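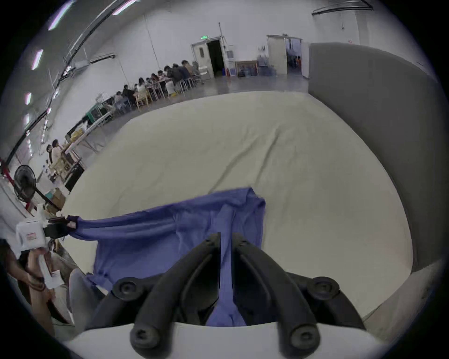
Puesto de doblado: prenda azul sobre la superficie acolchada de color crema. Al fondo, la mesa larga.

Imprimir | Enviar por correo electrónico

REVISIÓN DE SEGURIDAD — NAVE DE TEXTIL PARIK
Zona: puestos de doblado y mesa larga
Mes: febrero. Inicio a las 9:20
Revisa: Sânziana Filip. Acompaña: Edin Kadrić

1. Superficie de doblado
Estado de la funda: CONFORME
Comentario: se pasó la mano por toda la funda y no hay costuras abiertas. Los pliegues leves no afectan al trabajo. Limpiar con paño húmedo al cambiar de turno.

2. Fijación del acolchado a la base
PENDIENTE
Comentario: cede un poco al tirar de una esquina. Bujar Krasniqi cambiará las cintas. Pedido 307 a Tolar, sin fecha de entrega.

3. Prendas que cuelgan del borde
OBSERVACIÓN
Comentario: las mangas largas caen por el lado donde se apoyan las piernas. Recoger la prenda hacia el centro antes de estirar las mangas.

4. Panel divisorio gris
Estabilidad: CONFORME
Comentario: no se mueve al empujarlo a la altura del hombro. No colgar ropa ni bolsas.

5. Suelo y pasos
CONFORME CON COMENTARIO
Comentario: el suelo gris brilla bastante y un charco pequeño se ve mal desde lejos. Dejar una mopa seca junto a la entrada. Paso libre medido entre puestos y mesa larga: 206 cm.

6. Mesa larga
Asientos: CONFORME
Postura: OBSERVACIÓN
Comentario: hay quien trabaja muy inclinado sobre la mesa. Selma Živković pide probar los atriles Illari en dos plazas antes de comprar más. Pausa corta a media mañana, como en el otro turno.

7. Papeles y tarjetas en el puesto
CONFORME
Comentario: que no se queden entre la ropa doblada. En la revisión anterior salieron varios dentro de un paquete ya cerrado.

8. Extintor
NO CONFORME
Comentario: tapado por cajas de Evangelista. Se retiraron durante la visita — volver a mirar la semana que viene.

9. Botiquín
CONFORME
Comentario: faltaban tiritas, repuestas a las 10:05.

Copia para Timothée Hoarau.

Compartido 9 veces | 0 comentarios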